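From the Block Table

Hello again from the back room! I know the last newsletter ran long on the bake sale and short on everything else, so this month I'm giving the space to the wooden blocks. Several of you asked about them at pickup, and Roxana Muñoz stopped me in the parking lot with my arms full of wet aprons to ask where she could get a set for her sister's kids. Roxana, the answer is down at the bottom, and thank you for catching the apron I dropped.

If you haven't been in on a Thursday lately, we've switched the free-play hour around. The train set is resting until after Thanksgiving (half the magnets have given up and I'm waiting on replacements), and we've put out the small colored shapes instead. Stars, hearts, cylinders, cubes, the flowery ones that I still don't have a proper name for. The kids call them cookies. Oisín Heffernan's twins call them "the biscuits," and now about half the room does too, so I guess we're bilingual.

The blocks came to us in two lots. The first was a shoebox that Amparo Cuadros found at the Lotanau rummage sale, 17 pieces for next to nothing, with no lid and a rubber band around it. Amparo has an eye. I've walked past that same table every year and come home with mugs. The second lot was a new set of 40 from Teuber, which we bought out of the fall snack money that didn't get spent on snacks. The colors don't quite match between the two. The old reds are a bit browner and the old blues have gone soft at the corners from being chewed by somebody who must be in college by now. I sanded those and gave them a coat of the finish that's made for toys, then let them sit on my porch for a week, which my own cat found very interesting.

Then there was the problem of what to play on. We tried the rug, and the cylinders roll right under the radiator. We tried the low tables, but they already had the puzzles on them, and you cannot put a four-year-old's star next to another four-year-old's puzzle and expect peace. What we needed was a board, something with a clear edge, so that everybody knows that what's on the board is the game and what's off the board isn't.

I went back and forth on this for longer than I'd like to admit. I looked at trays with sides, and they're fine, but the little ones can't get their hands in low and everything ends up in a corner. I looked at felt. Felt is lovely and quiet and nothing will stand up on it. In the end I wanted plain wood, flat, pale enough that all four colors show up well, and big enough for two or three kids to lean over without bumping heads.

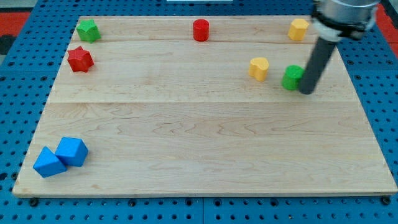 Stars, hearts, cylinders and cubes out on the maple board.

Maple, as it happens, is wonderful for this. It's light, so the yellow ones still look yellow against it, which I can't say for the pine shelf we tried first. And I love the grain! It goes in these long wavy lines, and the kids noticed before I did. Yaneth Mamani's youngest spent an entire session running a finger along one of them and telling us it was a river, and the red star was the man who lived by the river, and the two blue cubes were his house and his other house. I asked what the second house was for. "For when the first house is closed." I've been thinking about that ever since.

The seams between the planks have been useful too. I had worried that they would spoil it, but they've become roads, fences, the edge of the ocean, and once, for a whole very tense morning, a line that no green block was allowed to cross.

Now, a few things we've been playing, in case you want to try them at home. You really don't need our exact set. Any handful of small blocks and a cutting board will get you through a rainy afternoon.

The one they ask for most is the missing block. You put a few shapes out, everyone has a good long look, everyone closes their eyes, and you sneak one away. Then they tell you which one is gone. Start with four. I started with nine the first time because I was feeling ambitious, and the only person who got it wrong was me.

Neighbors is a quieter one, good for right before lunch. You say "put the heart next to something yellow" or "put a cube far away from the star" and they take turns. It's supposed to be practice with words like beside and behind and between, and it is, but mostly it's a chance for somebody to be bossy in a way that's allowed, so let them give the orders after a couple of rounds. Ysaline Lecomte's son ran the whole game last time and was very fair about it, stricter than me.

And then there's standing up. Most of these blocks are happy lying on their backs, but can you get a cube to balance on its edge? Leaning it on another one counts. I'm told by the older kids that it doesn't count, but I'm the one writing the newsletter. Two cubes propped together is the easiest way in, and the star on its points is harder than you'd think, especially if anyone in the room is laughing.

Towers are still going on as well, of course. I've never met a group of kids that would leave a cylinder alone without putting something on top of it.

On cleaning, since I got two notes about it: we wipe the blocks down after every session with a damp cloth and a drop of dish soap and dry them right away on a towel. Please don't soak them. I soaked one of the old ones as a test and it swelled up like a raisin in oatmeal and now it lives on my windowsill. The board gets wiped and then, once a month or so, rubbed with a little mineral oil. If anybody has an old T-shirt they don't want, soft cotton, no sparkles, I can always use more rags.

We're also hunting for one heart and one red cylinder that went home in pockets. No one is in trouble! It happens every month with something, and the heart is exactly the size of a small fist. There's a yogurt tub by the door marked BLOCKS and you can just drop them in as you go by. While you're checking pockets, I'd be glad to see the plastic zebra again too.

For those wanting to buy, the new ones are the basic Teuber shapes, and the toy counter at Clernen had them when I was in there last week, next to the jigsaw puzzles. Ask if you don't see them, they were on the bottom shelf behind the kites. Wurkberg has something similar that comes in a cloth bag, a little bigger in the hand, and Ysaline likes those better for her baby who's still putting everything in her mouth. I'd say look at the size first if you've got one that age, and ask me if you aren't sure. Ours stay up on the high shelf until the under-threes have gone home.

The bag, by the way, is a good idea that I'm stealing. The shoebox finally split down the side, and Oisín has offered to sew us a drawstring one from some curtain fabric. It has ducks on it.

Next month it's back to paint, so please send the old clothes and not the nice ones. We have nearly 100 paper plates to get through for the November wreaths, and I could use an extra pair of hands with the scissors from 9:30 on if you're around. Coffee's on me, and there's still some of Amparo's lemon cake in the freezer.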